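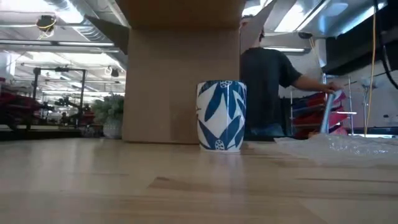

A patterned ceramic cup stands on a worktable in front of a cardboard box at the Latholm workshop.

Most grasp planners are written for tidy tables. The team behind Zoder, the perception and planning package developed at Latholm, has spent the past year on the other kind. Its software must find a cup, decide where the cup ends and its surroundings begin, and choose a path to it past whatever else is on the table.

Clear plastic remains the hardest case. Depth readings pass through it in some places and bounce off it in others, and the planner may then see open space where there is none. Version 22, released in May, marks such regions as unknown and keeps the arm out of them until a second view is available. Polished wood causes a related problem, as a faint reflection can be read as part of the object above it.

The release was tested against Ragab, a set of 2000 recorded table layouts, of which 580 include plastic wrap or film. Planning time is capped at 10 seconds per layout. When the cap is reached, the software reports a failure and logs the map it was using — a feature that users at the Turkau site had requested for some time.

Work now turns to people who move behind the table while a plan is being carried out. The present version treats them as fixed obstacles and replans only when the arm has stopped.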